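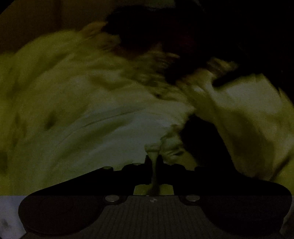 Paying for the drive to treatment when you live two hours out?

Posted by Merle Tautahi, 2018-09-26

Hi all, first time posting so be gentle. My mom starts radiation next month and the closest place that can do it is in Bavham. We're out past Jara, so that's 2 hours each way on a good day, five days a week, and her schedule has 17 sessions on it. I can drive her for some of them but I work, and my brother's truck drinks gas like you wouldn't believe.

Insurance covers the treatment itself (mostly, don't get me started) but the lady on the phone said travel is "not a benefit under her plan" and that was the end of the call. Is there any kind of help for gas, or for staying over near the hospital during the week? Mom is 71 and stubborn and keeps saying she'll just take the bus. There is no bus. There hasn't been a bus since I was in high school.

Also, do we need to apply before she starts, or can we send in receipts after? I've been keeping everything in an envelope just in case.

Rocío Benítez

Hi Merle, sorry you and your mom are dealing with this. I went through the same thing with my husband in February so I'll tell you what worked for us, but rules change, so please check.

First thing, call the cancer center and ask for the social worker or the patient navigator. Don't ask the front desk about money, they'll hand you a brochure. The navigator had a gas card fund that isn't on the website anywhere. We got 40 dollars a week in cards and it was one page of paperwork — the nurse filled in half of it. You do need to apply before the first session for that one. They would not go back and pay for the trips we'd already made, and we lost out on the whole first week that way.

Second, ask about lodging. We stayed at Drastance House four nights a week, it's a ten minute walk from the radiation building. They ask for a small donation per night but they won't turn you away over it. You get a room with two beds and a shared kitchen, and you bring your own sheets and towels. There's usually a waiting list, so get her name down now even if she swears she's not going. My husband swore too, and then he was the one playing cards in the lounge until ten.

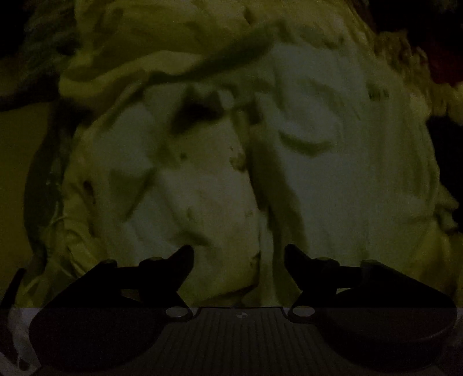
Creases and folds, close up

Third, keep that envelope going! Write the mileage on a piece of paper every single trip, with the date. Some of it may count as a medical expense at tax time. Ask whoever does her taxes, I'm no expert on that part.

If she has Medicaid as well as the other plan, ask them about rides too. That's a separate phone number from the one on the front of her card, and you have to book ahead.

Celeste Aravena

try the Sistska fund, they gave my aunt 700 one time for travel. takes a while tho

Seo-ah Min

Agree with Rocío about the navigator. One thing to add: ask if they can give your mom the same time slot every day, late morning if they have it. We got 11:15 and it meant my dad's neighbors could take turns driving, since they knew exactly what they were signing up for. With the times jumping around we could never get anybody to commit.

And Merle, her doctor's office may need to sign something saying she can't get treated closer to home. Ours took over a week to send it back, so I'd drop that form off in person if you can.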